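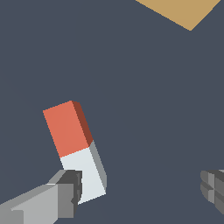 Sunday, August 14, 2022
By the forms bench, Lanell Family Law Workshop

Last updated: 9:40 pm, added the bit on holidays at the end

Picking up from the overnights problem. Went through the parenting plan packet again, the long one, plus the support worksheet, and ran both against Clokenar to see where they disagree. They disagree in more places than I wanted.

Overnights first. Worksheet asks for "number of overnights with the other parent." Half of people read that as per month. The other half per year. Clokenar wants per year and doesn't say so until you've already typed something. Typed 10, meaning a month, and it took it as the whole year with no complaint at all. Support figure came out way high. Needs the words "per year" in the box label itself, not in the help text. Nobody opens help text at a kitchen table with two kids yelling.

Test case A: two parents, one child, every other weekend plus Wednesday dinner, half the summer. By hand on the wall calendar I get 125 overnights. Counted twice, second time out loud. Clokenar gave me less. Took an hour to find it — it was dropping the Sunday night whenever the weekend ran to Monday school drop-off. So if the plan says "until Monday 8 am" it stops at Sunday evening. Only does it if you use the preset. Enter the days by hand and it's fine.

Workaround for now: do not use the weekend preset. Wrote that on the yellow sheet and taped it to the clinic laptop.

Wednesday dinner is not an overnight. Obvious to us. Isn't to the people filling it in, and the packet never says it. Add one line. "A dinner visit does not count as an overnight." Done, in draft.

Income section. Used 2000 gross a month for parent one, left parent two blank on purpose. Should stop and ask. Didn't. Went on with zero and printed a clean looking worksheet, signature line and everything. That's the one that worries me. Somebody files that and the clerk bounces it, or worse doesn't bounce it. Blank and zero have to be differnt things. If zero, make them tick "no income" and say why (between jobs, in school, unknown). Put in as urgent.

Also tried it with weekly pay. It multiplies by four to get a month. Wrong, it comes up short over a year. Old complaint, thought it had been fixed, was not. Tried it with every-two-weeks pay and that one was right, so somebody fixed half.

Health insurance line: asks for the premium. Whole premium or just the child's share? Our instruction sheet says child's share. The worksheet says "amount paid." People copy the number off the pay stub, naturally. Want a tiny three-row table there, whole premium / number of people covered / child's share, so they can do the division on the page. Sketched it on the back of the draft. Looks cramped but it fits.

Form 654 (Tistari numbering, the relocation notice). Two versions going around the building. The one in the hallway rack is the old one, still has the fax line. Online one has the new service paragraph. Pulled the old stack out of the rack and put it in recycling. Check the branch desk has not got a box of them too. Check the Spanish packet as well, it was copied from the old set I think.

Wording on 654 still bad. "The relocating party shall cause notice to be served upon." Plain version I tried:

"If you plan to move with your child, you must give the other parent this form. You cannot just tell them or text them. Someone else has to hand it over or mail it, and that person signs page 2."

Read it to two people in the break room. Both got it first time. One asked what happens if you don't know where the other parent lives. Good question, packet is silent. Needs a box that sends them to the help desk. I don't want to write legal advice into a form, just point.

End date for support. Packet says "until the child turns 18." Then a footnote about still being in high school. Footnote is in type so small I had to hold it up to the window. Move it up into the main text. Same size as everything else. People plan around that date, and then get a surprise in the spring.

Olteanu template — tried their fillable layout for the parenting plan, the one with schedule on the left and notes on the right. Nice to look at. Breaks when printed on the clinic printer, right column slides onto page two and loses its headings, so you have a page of notes with nothing saying what they are notes about. Tried fit-to-page, then the type is too small. Back to single column. Keeping their check boxes though, ours fill in gray and copy badly.

Exchange location. Blank line currently. People write "the usual place." Fine until they fall out about what the usual place is. Changed to: name of place, street, who drives. Added a line for "if someone is running late, we wait ___ minutes." Would bet that one saves more hearings than anything else in here. No proof of that, just from sitting at the desk.

Phone calls with the child — section was missing altogether from the short packet. Copied over from the long one, cut it to three lines.

Holidays (added later). December break is the mess, as always. Packet says "split equally" and no more. Split at noon on which day? Does the break start when school lets out or next morning? Clokenar assumes next morning. The long packet assumes school lets out. One night's difference, and if you're right by the threshold it changes the worksheet. Went with when school lets out, told the tool to match, it won't let me save the setting. Logged it.

Also if a holiday lands on the other parent's weekend, which wins? Packet should say holiday wins. Wrote that in bold, then un-bolded it, page had too much bold allready.

To do next:
- box label, per year
- blank vs zero, chase this one
- weekly pay multiplier
- rerun case A after the preset is fixed, should be the same as the calendar
- branch desk, old 654s
- Spanish packet, whole thing line by line
- toner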